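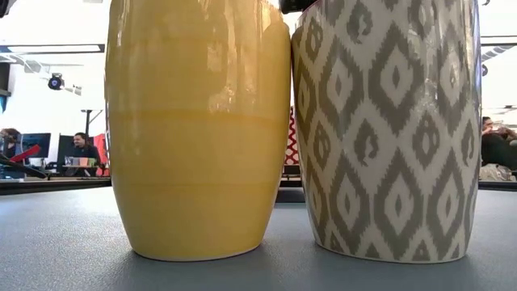 September, started 9:30

Finger comparison on the glazed ceramics, continued. Myrto Mavromatis on the controller, me on the arm and the notes.

Purpose of the day: decide between the plain fingers which came with the Jorstead gripper and the padded ones from Flokunex, and see if the wrist camera can be trusted alone for the approach or if we still need the fixed one. Magdalini Kouris wants an answer before she orders the second set, so I try to write down also the things that did not go well.

Setup. The Vrettos controller has the same firmware as last time, I checked it before power on. Force limit is set low. Approach speed is 100 mm/s in free space and is reduced near the object. I did the hand-eye calibration again for the wrist camera and the residual is under 2 mm, good enough for mugs, maybe not good enough for thin handles.

Part 1, plain fingers.

With plain fingers the glossy glaze is a bad surface. The contact is almost a line, and if the approach is turned by a small angle the object rotates before the fingers close completely. On the yellow piece it is worse, as the side bulges near the middle and then becomes narrow to the base. If the fingers close below the widest place, they push the piece up instead of holding it. If they close above, it is better, but then the arm must come in higher and we have less space for the wrist.

The one with the gray diamonds has nearly straight sides and gives much less trouble. I think we should not use it alone for any conclusion about fingers, it forgives too many mistakes.

Two pieces which touch is still the hardest arrangement. There is no place for a finger between them near the top. Myrto tried to come from the outside and close slowly, so that the neighbor is moved away by the finger. This works with plain fingers because they are thin, but it makes a scratching sound that I do not like. We stopped it after a few tries and I wrote it down as "possible, not recommended".

Part 2, padded fingers.

Changed fingers at 11:15. The screws of the Flokunex set are shorter than ours, please do not mix them in the same box. I put them in a separate bag with a label.

First impression is good. The pad gives a little and the object stays where it is. I did 20 closings on the same mug without lifting, only to look at the sideways movement, and it was clearly smaller than with the plain set. I will put the table in the shared folder. The repeatability is a little worse when the pad is new, so perhaps one should run some closings first before measuring anything. I forgot this in the first series and had to throw it away.

The disadvantage is the thickness. The padded finger takes more of the gap, and with touching pieces it does not enter at all. It also takes more of the wrist camera view.

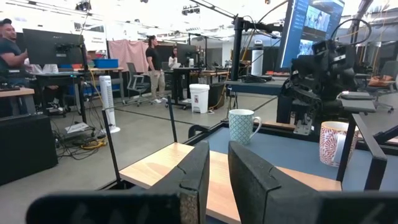

The board was put in to have something flat and light colored in the same session. With the padded fingers it is an easy grasp across the narrow side. Myrto asked if we can hold it near one end and keep it level. I would say this is a question for the arm and the payload settings, the fingers have no influence on it, so I left it for another day.

Part 3, cameras.

The wrist camera is a Meletti with the wide lens. The view is very wide, one sees half of the room, and this is useful for checking that nobody stands near the table, but the mug itself becomes small until the arm is close. When the arm is close the fingers hide a part of it. So there is a short distance where it works really well, and before and after this we are guessing.

The fixed camera has another problem: the reflections. The ceiling light makes bright vertical stripes on the glaze, and the edge detector likes these stripes very much. On the diamond pattern it finds edges everywhere. Myrto suggested to use only the base outline, where the object meets the table, and this was more stable. Gray table, clear shadow, simple threshold. I was a little ashamed that we did not try it before.

For the moment we use both: fixed camera for the first position, wrist camera for the last correction. The handover is done by the controller and costs 2 seconds, too slow, but it can be improved later.

For Magdalini: my preference is padded fingers for single objects and to keep the plain set for the touching ones. If only one set can be ordered, then padded, but ask Flokunex if they have a thinner version.

To do
- repeat the plain series with the new calibration
- measure pad thickness after a full day of use
- ask about a diffuser for the ceiling light, or a different angle for the fixed camera
- Myrto: log the handover time separately, now it is mixed with the planning time

Stopped at 16:40, arm parked, air closed.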